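Stop hiding the good shields behind the Bremden raids

I have played Clirura for over 871 hours, most of it as a front-line tank, and I think the way it hands out shields is wrong.

The two shields worth using both drop in Bremden. To get in you need a full party and a gear score of 2547. If you main a tank you reach that score slowly, as the decent armour before it is built for damage classes. Mages walk in at level 28 with whatever the Clurkingate vendor sold them.

People on the forum say raids need a reward. I agree. Give raiders the mounts, the titles and the coloured versions. A basic block stat should be something you can earn on your own in an evening.
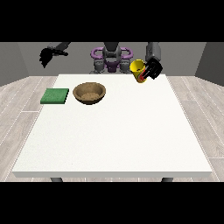 What Afridi got right

The Afridi patch in May let healers craft their staff from parts found anywhere on the map. Queues for healers got shorter within 2 weeks on my server, and I saw no one complain that staffs had become too common. Healers still ran the raids, they just turned up with something useful in their hands.

Do the same for shields. Put the recipe in Clurkingate, make the metal a bit of a grind, and leave Bremden for the fancy stuff. I would farm the metal tonight if they let me.

14 comments | 37 shares
Contact us | Copyright, all rights reserved | Back to top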